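Akness Ripple Paper Cups, case of 1000
Reviewed by Percy Muñoz

I bought these for the coffee table at our workshop and have been through most of the case. They come from Akness by way of Witkowska, the catering wholesaler, and took six days to arrive. The box is bigger than you might expect, so clear a shelf first.

The cups are plain brown with a ribbed sleeve and a white rim. There's no logo on mine. If you want something printed you'll have to order it separately, and the minimum was more than I could use.

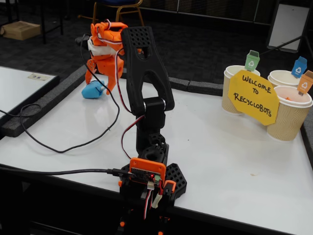
With hot drinks

I can hold a full black coffee right away without a second cup or a napkin. With the Evasside cups I had before, I always doubled up. The rim keeps its shape for the length of a drink. After a couple of hours with cold coffee sitting in it, the bottom seam on two of mine had gone soft.

The ribs give you a decent grip. They also make the stacks taller, and the cups stick together a little when you pull one off. Twist and they come apart.

As containers

Most of mine get a second use on the workbench for screws, scraps and small printed bits. They're light, so an empty one tips over if you bump it – put something in the bottom if that bothers you. The opening is wide enough to drop things into without aiming too hard.

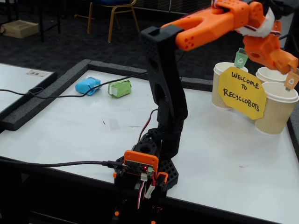

Three of the cups at the right side of the white table.

We also used them as pretend recycling bins, with a recycling label standing up from each rim. For a small tabletop sorting setup they're a good size, and when one gets crushed you get another from the stack. The color is neutral enough that the labels do the work of telling them apart. 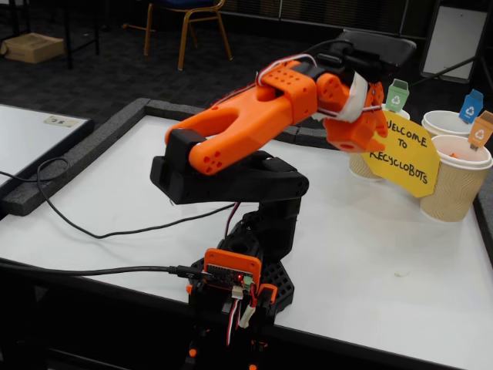 Green, blue and orange labels on the cups, behind the "WELCOME TO RECYCLOBOTS" sign.

Lids

Not included. I tried the Stostomholm lids we had left over and they popped off one side when I squeezed the cup. Order the matching ones if people will be walking around with drinks.

Would I buy them again? Yes, though I'd look for a smaller case. I took off a point for the seams and the missing lids.

3 out of 5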